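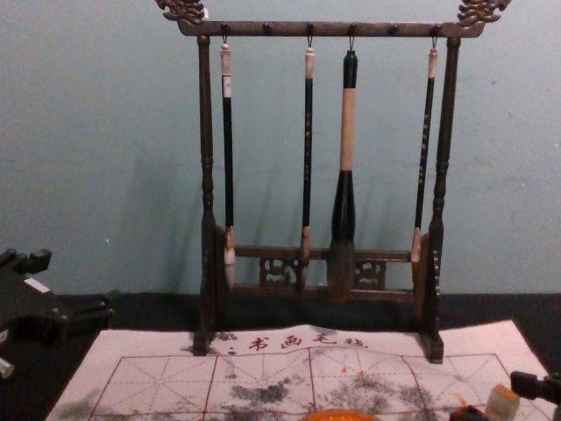

The brush rack and practice mat at the Vivlow workshop, with a gripper on either side.

Robots at the Writing Table

Some jobs are done by hand for hundreds of years before anyone tries to do them with a machine. Writing with a brush is one. At Vivlow, a small workshop in Bredoslow, people letter shop signs, scrolls and cards in Chinese characters. Two robot arms now share the work with them. This article explains which parts of the job the arms do and how the working day has changed.

What is automation?

Automation means giving a machine a task that a person used to do. The task has to be broken into steps first. A person can be told "fetch a brush". A robot needs each part of that job set out: where the brush is, where to hold it, how hard to squeeze, which way to lift.

Squeezing is harder than it sounds. A brush handle is thin and smooth. If the grip is too weak, the brush slips. If it is too strong, the handle may crack. The hand of a robot is called a gripper, and a gripper works by opening and closing its fingers by a set amount.

Why a brush is difficult

A pen makes a line of nearly the same width wherever it goes. A brush does not. Press down and the hairs spread, so the line gets thicker. Lift and the line gets thinner. The person writing changes the pressure many times in a single stroke, mostly without thinking about it.

Brushes also come in different sizes. A thick brush with a full head holds a lot of ink and is used for large characters. A slim one is used for small characters and fine detail. A robot which has learned to handle one size has to be set up again for another.

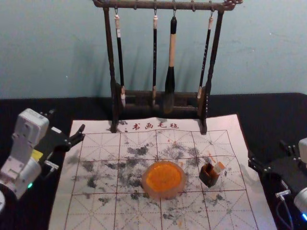
Issue 14 | Page 8

The felt mat lies under the work. Felt is soft and soaks up spare ink, so a mat in regular use becomes stained. The red squares are a guide. Each has lines running through it from corner to corner and through the centre, and a learner uses these to place every stroke of a character.

A robot can use squares in a similar way. If it has been told where the corners of a square are, it can work out where the centre is.

Who does what?

Before the arms came, Vivlow had seven people at its tables. It still has seven, but their tasks are different.

The arms are used for repeated work. One order last October was for 200 cards, all with the same greeting. A person can write 200 cards, but the wrist and shoulder become sore, and the last cards are seldom as neat as the first. The arms do not get sore.

People choose the wording, mix the ink and check every finished card. They also do all the single pieces, such as a sign for a new shop. Demyd Tkachuk has lettered signs at Vivlow for 14 years. He now spends the morning on his own work and the afternoon teaching the arms.

"I write less than I did, and I check more," he says. "I had to learn to explain a stroke in numbers. I did not enjoy that at first."

Not everyone at the workshop likes the change. Checking is quiet work, and some of the staff miss the writing. The workshop now swaps the tasks round, so that each person has time at a table with a brush.

Words to know

Automation: using a machine to do a task that a person did before.
Felt: thick, soft cloth made by pressing fibres together.
Gripper: the part of a robot that holds things.
Stroke: one movement of the brush on the paper.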